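Novulville Home & Shed Forum
Category: Laundry & Cleaning > Stains, Plastics, Storage
Search this forum... Advanced search Go

Thread: Chalky film on plastic tubs after hot wash

tbeam_88
I wash the plastic storage tubs from the pantry a couple of times a year. The last lot came out with a dull grey film on the inside walls. It wipes off with a wet finger and comes back when the tub dries. Water here is hard. Detergent is a powder, dosed by eye. Is this scale, detergent residue, or the plastic breaking down?

Engelbert Aebischer
Test before treating. Put a few drops of white vinegar on the film and leave it for 5 minutes. Scale will dissolve and the patch will dry clear. If the patch dries the same as the rest, it isn't scale.

marg_o_seixas
Powder dosed by eye is your answer. Most people use double what they need. Rinse twice in warm water and the film goes. I wouldn't bother with the vinegar.

Engelbert Aebischer
The vinegar test costs nothing and separates two causes with different fixes. Rinsing twice in hard water leaves you with more scale if scale was the problem.

Thijs Leemans
Third option is surface wear. Polypropylene left in the sun goes chalky, and the chalk rubs off on your finger like the film you describe. No rinse will bring that back. Were these tubs ever stored outside or near a window?

The pink one I use for soaking has had 6 years of vinegar and dish liquid, always kept out of direct light. 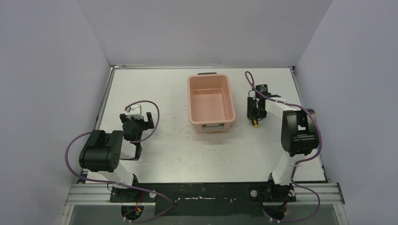

Soaking tub, handles still on. No film on the floor of it.

I stopped using powder in it early on — the liquid rinses out of the corners better.

marg_o_seixas
Deep tubs with rounded corners are easy. Try it with the square ones that have ribs moulded into the base. Residue sits in the ribs whatever you use.

tbeam_88
Two of them lived on the back verandah until March. The rest have always been in the pantry. All of them have the film.

Thijs Leemans
Then sun isn't the main cause, though I'd check those two separately. Wash one verandah tub and one pantry tub the same way and compare them dry.

kelpie_shed
Has anyone tried the Pluvik descaler? I bought the 8 sachet box for the kettle and used one in a bucket. Worked on a shower caddy.

Engelbert Aebischer
Check the back of the packet for the acid. If it's citric, you can buy the same thing in the baking aisle for a good deal less. Either way, don't mix it with bleach, and rinse well if the tub holds food.

marg_o_seixas
Still say it's the powder.

tbeam_88
Did the vinegar test on Friday on three tubs. Two pantry tubs dried clear at the patch. The verandah one dried clear at the bottom but stayed chalky near the rim. So scale on all of them, and wear on that one as well?

Thijs Leemans
That fits. The rim gets the most light if they were stacked. I'd retire it from food use and keep it for pegs or tools.

Engelbert Aebischer
Agreed on the cause. I don't see a need to retire it if it only holds sealed packets. Soak the others in a weak citric solution, warm, then towel them dry. Air drying is what leaves the marks in the first place.

marg_o_seixas
Measure the powder too.

tbeam_88
Will do both. Citric acid is on the list for tomorrow.

Contact us | Forum rules | © Novulville Home & Shed Forum | Back to top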